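# Storing plastic animals – bins, bags or shelf?

**tablefarm** – Sep 17, 2025

Looking for opinions on storage. I run the play corner at a small library and we have almost 400 plastic animals, farm and zoo mixed. They came in cardboard boxes that have gone soft at the corners. I want to move everything into open blue plastic bins, the ribbed kind with a rounded lip. Tried one on the white table by the gray wall.
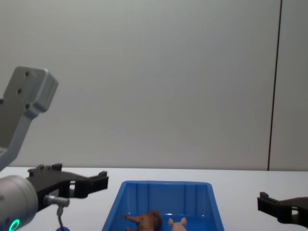 *Blue bin with two animals in it, the reddish brown one apparently lying on its side.*

My questions are whether to go with open bins or lidded ones, and whether to sort by farm and zoo or leave it all mixed. The shelf is 300 mm deep, so anything bigger is out.

**Whitelaw_Jen**

Open bins. We had lidded ones at the daycare and the lids ended up behind the radiator. Kids will not put a lid back on. I don't do it half the time either.

Sort by farm and zoo if you have the patience. Ours stayed sorted until lunch.

**drustden_dad**

Going to disagree on open bins. Dust. If the corner isn't used every day you will be washing animals that no one has played with. I bought the Zusano boxes with the clip lid and they have been fine for two years. They stack, too, and the open ones only nest when they are empty.

**Whitelaw_Jen**

A library play corner is used every day. Dust isn't going to be the issue.

**drustden_dad**

Ours is closed Sundays and Mondays and it's still dusty. Depends on the building.

**K. Sakamoto**

Kiyoshi here, I do toy repairs and sell used sets. Two things.

Don't fill the bins to the top. The thin parts suffer first – tails, ears, horns. A layer or two deep is plenty for the bigger animals. I see a lot of cows with one horn and they nearly all come from deep boxes.

And wash them before they go in. Warm water, dish soap, soft brush, then leave them on a towel overnight. If one has a hole in the belly, squeeze it out or it will drip for days.

**tablefarm**

Thanks, the depth thing is useful. I was planning to pack them in.

Took the animals out to see how they look standing next to the bin. I think small groups on the table would get more use than a heap.
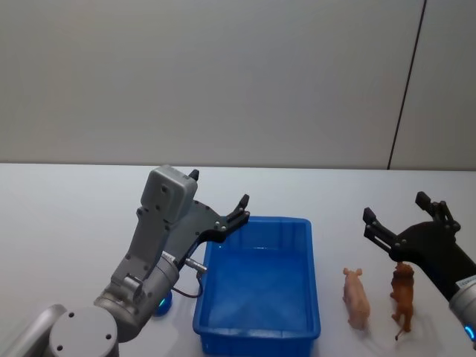 *Bin empty, pink pig on the table to the right of it.*

**grurano_kate**

Agree with the groups. We put a few out each morning and leave the rest in the bin. They get played with first and then the kids go digging.

I would not sort by farm and zoo though. Ours want the pig and the lion in the same game, and then cleanup takes twice as long because someone has to decide which bin a goose goes in. Sort by size. Big ones at the bottom shelf, small ones up top.

**Whitelaw_Jen**

Goose is farm.

**grurano_kate**

We have three geese and one of them is clearly wild.

**drustden_dad**

Size sorting makes sense for the shelf. Check the outside measurement of the bin and include the lip. Mine were sold as fitting a 300 mm shelf and they stick out by the width of the rim.

**tablefarm**

Just measured with the lip, and it fits with a little to spare. So the plan is open bins, sorted by size, not too deep, and a few animals on the table in the mornings. I still have to wash the lot. Will report back in November when the second shelf is up.

**K. Sakamoto**

If you find any with loose legs, put them aside before washing. Hot water makes it worse.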